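In Defense of the Boring Potato Salad

I have opinions about potato salad. I've tried to keep them to myself at cookouts, mostly out of respect for whoever hauled a five-pound bowl of it across a hot parking lot, but I've reached an age where I'd like to get this written down.

The best potato salad is the plain one. Potatoes, eggs, celery, a little onion, mayonnaise, mustard, pickle juice, salt. That's my whole list and I'm not taking suggestions! I don't want roasted fingerlings with the skins on. I don't want kale. Last summer at the Navaratnam Street block party I counted four potato salads on the long table (I count potato salads, it's a sickness) and three of them had something in them that crunched in a way I wasn't ready for. One was pomegranate seeds. I ate it, I was polite, and then I went back for a second scoop of the plain one, which was almost gone by then. It was the first bowl to empty, and I think that says plenty.

I get why people fiddle with it. You've made the same dish for years, you're bored of it, and there's a recipe going around with 700 glowing comments underneath telling you smoked trout is the missing ingredient. I read those comments too. A good half of them say something like "Loved this! I left out the trout and used regular mayo." So you made potato salad, then. You made the one your aunt makes.

The trouble is that plain doesn't mean careless, and I think a lot of folks gave up on the plain version because they'd only ever had a bad one. The kind from the deli counter, sweet as frosting, with potatoes like wet erasers. I'd run from that too. A good one takes attention, and most of the attention goes into parts you can't show off.

Take the potatoes. I use Yukon Golds and I start them in cold water with a lot more salt than feels reasonable. I cut them before boiling, which my mother considered a moral failing, and I pull them when a paring knife slides in and the corners are just starting to go soft. Then - and this is the part I'd fight about - they get pickle juice while they're still steaming. Not a splash, either, a good quarter cup over a big batch. Hot potatoes drink it right up. Cold potatoes just sit there in a puddle and you end up with sour mayonnaise and bland middles.

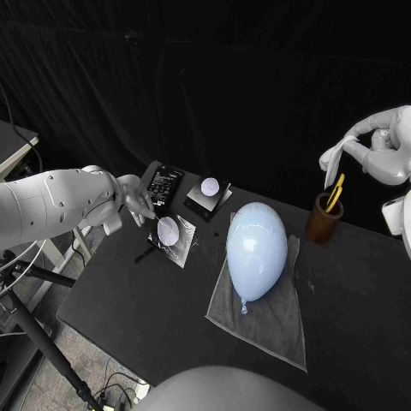 The eggs matter nearly as much. I know people who do 6 eggs to a batch and people who do 2, and I'm firmly with the first group. Mash a couple of the yolks right into the dressing with the mustard and chop the rest by hand, big enough that you know you're eating egg. I've had this argument with half my family and I win it every Fourth of July, at least by my own scoring.

Now, mayonnaise. I grew up in an Odeck house, because that's what the little grocery near us carried, and when the store switched to Jumeo I honestly thought my mother was going to write to somebody. She kept a spare jar of the old stuff behind the flour until it had gone well past being a good idea. I've used both. I've also made my own, and for this particular dish I don't think homemade is worth the bother. Fresh mayonnaise is lovely on a tomato sandwich, but under all that mustard and brine it gets lost, and it makes me nervous at a picnic. Use the jar. Put your effort into chopping the celery small.

And please, let it sit overnight. I make mine in the evening, usually after 8 when the kitchen's cooled off, and I don't taste it again until lunch the next day. It always needs more salt by then. It usually needs a spoonful more mayo too, so hold a little back. If you serve it an hour after mixing, it tastes like a bunch of ingredients that haven't met.

I'll admit where I bend. Dill is fine. A little paprika on top is fine, mainly because my grandmother did it and it looks cheerful. I've had a German-style one, warm, with bacon and vinegar, from the lunch counter at Motiditz, and it was so good I went back that same Monday afternoon for a pint to take home. But that's a different dish with its own rules, and the cooks there weren't trying to improve on anything. They were making it the way it gets made.

I guess that's my real gripe. We've gotten into the habit of treating every old side dish like it's a rough draft. Coleslaw needs mango, deviled eggs need truffle oil, baked beans need coffee in them for some reason. Some of it tastes great, sure. I've eaten some of it standing up at the fridge. But when I'm at a folding table in 90-degree heat with a paper plate bending under the ribs, I want the one thing next to them to be cool and creamy and a little sharp, and exactly what I thought it was when I picked up the spoon.

So if you're coming to ours this summer, bring whatever you like. Bring the one with the pomegranate seeds, I'll try it again. The plain one will be in the blue bowl at the far end, and you might want to get there before my brother does.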